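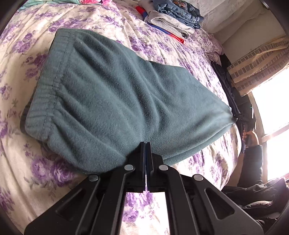
Fleece sweatpants in the jaws, gripper held by hand over the bed.

To: ploris-hands list
Subject: Re: jaws closing out of line after pad change

On Sunday, August 7, 2022, the Skusside bench wrote:

> We run two of the hand-held grippers on folding work, and one of them has
> started closing crooked. The tips meet on one side first and then slide
> across each other. It began after we put new pads on. The old pads had
> gone shiny and towels were slipping out.
>
> I tightened all the pivots as hard as I could with the short key. Now it
> closes straighter but it's stiff, and it doesn't open all the way by
> itself when you let off the trigger.
>
> Two questions. Is there a torque for the pivots? And do the pads need
> glue as well as the tape they come with?

Take the second gripper off the job too and do both at once. If one has drifted the other is probably close behind, and you want them to feel the same in the hand.

The stiffness is from the pivots. They are meant to turn. We don't use a torque figure on ours because the plastic links vary too much from one print to the next. Back each screw off until the link swings under its own weight, then bring it in slowly until the side play goes away, and stop there. If you go past that point the link binds and the spring can't bring the jaws back open. Work from the base of the pads outward to the lower links, and check the swing again after each screw, since tightening one can load the one next to it.

Use a weak threadlocker, one small drop on the end of the thread. We buy Falcão 212 from Pliswood and it comes undone again with a hand key. Keep it off the faces of the links. If you have already leaned hard on the screws, pull them and look at the holes before you put anything back. A hole that has gone oval won't hold alignment however you set the screw, and the link has to be replaced.
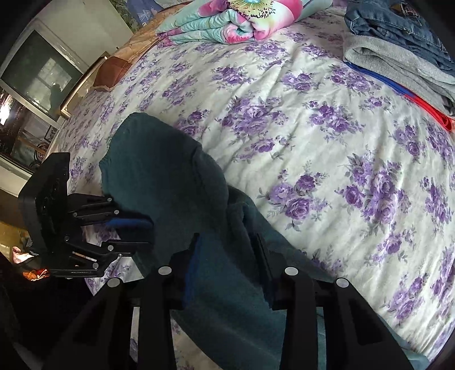
On the pads, no glue. The tape is enough if the seat is clean, and glue makes the next change a miserable job. What usually goes wrong is fleece lint on the seat. It gets under one end of the pad, the pad sits proud there, and the tips touch early on that side. That sounds a lot like what you describe, so I would look at the pads before blaming the linkage.

Peel both pads and throw the tape away. Scrape the seat with a plastic card, then wipe with alcohol and let it dry. Seat the new pad from the base end and roll it toward the tip so you don't trap air. Close the jaws on a scrap of flat card and leave them closed for 40 minutes. Change both pads together, even if one still looks good. A new pad facing an old one pulls cloth to one side.

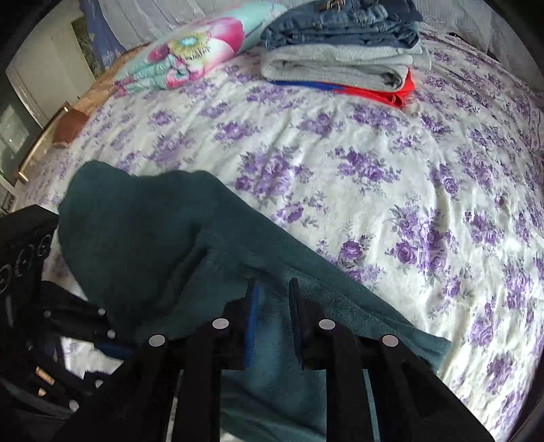
For the alignment check, close the jaws slowly on a strip of plain paper and tug. It should hold the same at the tip and at the base. Move the strip along and try again. Then do it with cloth, one layer first and a bunched fold after. Thick fleece forces the fingers apart and shows up play that paper won't. If the fold walks out of the jaws as you lift, go back to the pivots.

Brush the linkage out while you have it on the bench. Lint packs in behind the fingers where you can't see it, and it will stop the jaws closing fully on anything thin. A dry toothbrush is fine. No oil — it picks up more lint and ends up on the laundry.
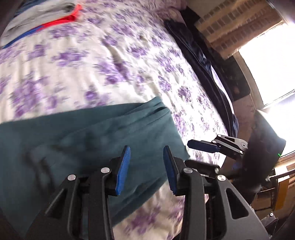
With a pair, the last step is to match them. Open both fully and compare the gap between the pads with the same spacer, then close both and check that each reads zero in your logging. If one rests a little open, redo its zero before you record anything. We had a week of folding runs last October where the left hand never read closed, and every one of those had to be corrected later by whoever was on the desk.

Our interval is a pad change every 2000 closes on towels and fleece, sooner if they start to shine. We do pivots and a brush-out every 50 sessions. Denim is harder on the pads than anything else we handle, so if you do a lot of jeans I would shorten that. Write the date of the change inside the body cover in pencil. We kept a spreadsheet for a while and it was always behind.

If you find an oval hole, post which link it is. I have the print files for the inner links with a slightly thicker wall at the pivot, and I can put them in the list folder. The outer links I haven't redone yet. Pliswood was out of the short screws when I ordered last, but the ones from the older kit are the same thread and fit fine.

Ploris bench, list maintainer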